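A few of you asked whether the Pesby starter arm is worth getting now that everyone's feed is full of it. I've had one on the bench since April. Long thread, some grumbling.

**1/** First, what's being sold. You get a bag of 3D-printed parts, servos, a camera, cables and a subscription. The subscription is the product. Pesby calls it "guided skills," and the sales page says your arm will pick up "everyday objects" after one evening of teaching. I'd like to meet the person who wrote "everyday."

**2/** Price: 600 for the kit, before the monthly fee. The first 2 months of the fee are waived. You enter a card number anyway. Put a reminder in your calendar.

**3/** Assembly is fine. I'll give them that. The parts fit, the screws are bagged by step, and the manual has been fixed since the version people were yelling about. Whoever labeled the two nearly identical wrist brackets should take a walk and think about it, but I got there.

**4/** Cables are another matter. The manual shows them lying flat along the arm in every drawing. Mine loop wherever they like. Support told me this was "within expected routing." OK.

**5/** Now the teaching. You move the arm through the task by hand, the camera records, you upload, you wait. They suggest 5 demos per skill. Five! I've seen forum posts from people on their fiftieth who are still being told by the app that their skill is "almost ready."

**6/** My test is boring on purpose. Shiny dark mat, tumbler with a steel rim, one little box. I wanted reflections, because my kitchen has reflections and the Pesby demo video has a nice dull gray felt surface with not a speck on it.

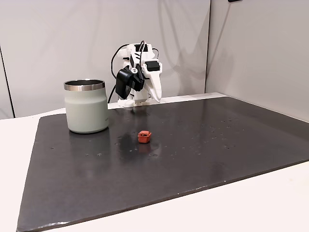
*My bench. Orange box, green tumbler, a mat that shows everything.*

**7/** Ask yourself how many product videos have crumbs or droplets in them. I'm not saying a mess has to break the thing. I'm saying if a company claims "everyday objects," then the everyday part should be in their test set, and I can't find one page on their site that says what they tested on.

**8/** Results so far: it's good at the box when the box is close to where I taught it. Move the box a hand's width and it gets thoughtful. It hovers. It goes down next to the box with total confidence. I have wasted a whole evening watching this.

**9/** The tumbler I've mostly given up on. The app scored my tumbler skill as "strong" on the same night it missed on every try. I asked support what goes into the score and got a link to the page that says there is a score.

**10/** Chiharu Kudo has the Sasaki arm and says hers copes better when things get moved. Could be. It also costs a lot more and she's been tuning it for a year, so I don't know what that tells a beginner. She'd probably say the same.

**11/** Someone will reply with Rarkholm's blog post where the Pesby sorts a drawer of cutlery. Rarkholm sells the Pesby. Read the small print under the clip, where it says "selected runs." Selected from how many?

**12/** Things I'd want before I'd tell anyone to buy: a published success rate with the conditions written next to it, a way to train offline, and a cancel button that isn't behind a chat window.

**13/** If you want to learn how these arms go together and you like fiddling, fine, get the bare kit and skip the plan. Istine hosts a free toolchain that will run it. Setup is ugly, up to a full afternoon, but your recordings stay on your own machine.

**14/** If you want something to clear your table, keep your money.

**15/** Miyuki Aoki asked if I'd retest after the next firmware. Yes, same mat, same cup, same box. I'll post the misses too. Pesby, if you're reading, my ticket about the score is still open.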